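Asunto: Re: [te-en-hebras] Humedad en el depósito y latas que no cierran
De: Octavio Yáñez
Fecha: martes, 15 de octubre de 2024
Para: lista te-en-hebras

Insaurralde escribió:
> Hola a todos. En el local tenemos el té en latas de 900 gramos, en
> un depósito interno sin ventana. Desde que empezó la primavera los
> negros me salen apagados y un blanco que compré en otoño directamente
> huele a cartón. El higrómetro marca 47 por la mañana y a la tarde
> sube bastante, no anoté cuánto. ¿Conviene pasar todo a bolsas
> aluminizadas o alcanza con cambiar las latas? ¿Alguno usa sílica?
> Otra cosa: ¿sirve de algo volver a secar un té que tomó humedad?

Hola, Insaurralde. Contesto por partes.

Antes de comprar nada, anotá la humedad a la tarde durante una semana. Con 47 a la mañana no veo problema. Si a la tarde pasa de 60 varias horas seguidas, ahí sí hay que hacer algo, y lo primero es el ambiente. Un deshumidificador chico alcanza para un depósito sin ventana, siempre que la puerta quede cerrada.

El olor a cartón del blanco me suena más a la caja que a la humedad. Fijate si la lata estuvo guardada dentro de la caja de envío. A mí me pasó con un pedido de Olteo que dejé dos meses sin abrir: las bolsas interiores eran de papel y el té tomó el olor. No se fue más.

Sobre las latas, la prueba que hago es meter adentro un papel de cocina con unas gotas de esencia de vainilla, cerrar y dejarla una noche en un armario vacío. Si a la mañana el armario huele a vainilla, la tapa no sirve. De las mías descarté la mitad. Las de doble tapa de Planevley aguantaron bien. Las de tapa simple las uso para lo que se vende en la semana.

Para guardar a más de tres meses paso todo a bolsa aluminizada con cierre térmico, en fracciones de 185 gramos, y la bolsa va dentro de la lata. Así se abre de a una y el resto queda quieto. Antes de embolsar vuelco el té en bandejas de madera y lo reviso a mano, con luz de día. Saco palitos y lo que esté muy partido. También huelo cada tanda, y la que tenga olor raro va aparte.

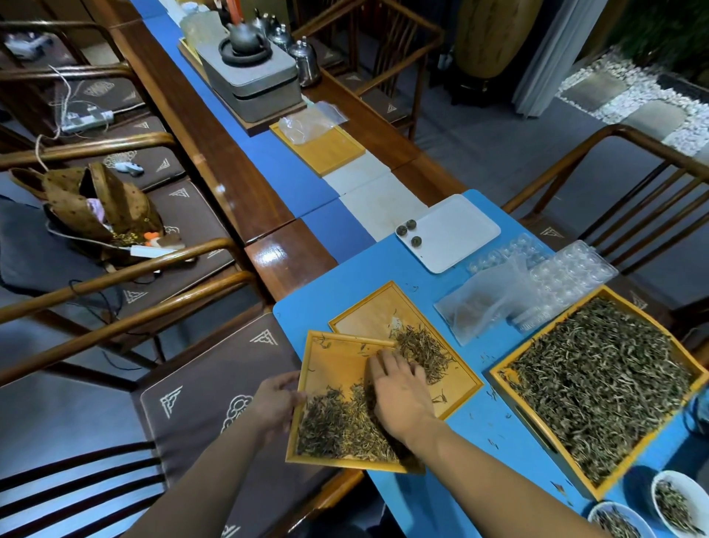 Revisando hebras en las bandejas, sobre el paño azul.

La madera tiene que ser sin barniz y no se lava con detergente. Yo le paso un cepillo seco y la dejo al aire. Si una bandeja agarró olor de un ahumado, queda para los ahumados.

Sílica uso solamente en las latas vacías, para que no se oxiden. Con el té no la pongo: en los negros no noté diferencia y en los oolong poco tostados me pareció que perdían aroma. En esto hay opiniones distintas en la lista, busquen el hilo de diciembre pasado.

Volver a secar: se puede con un negro o un tostado, en horno a 80 grados, puerta entreabierta, capa fina, hasta 20 minutos. Recupera algo, no todo. Un blanco o un verde no los metería. Y si hay olor a moho o se ve pelusa que antes no estaba, se tira la lata entera.

Las bolsas las compro en Nosis, paquete de 130 unidades. Piden compra mínima de dos paquetes, así que si alguno de zona oeste quiere compartir, me escribe por privado antes de fin de mes.

Pasá los números de la tarde cuando los tengas.

Saludos,
Octavio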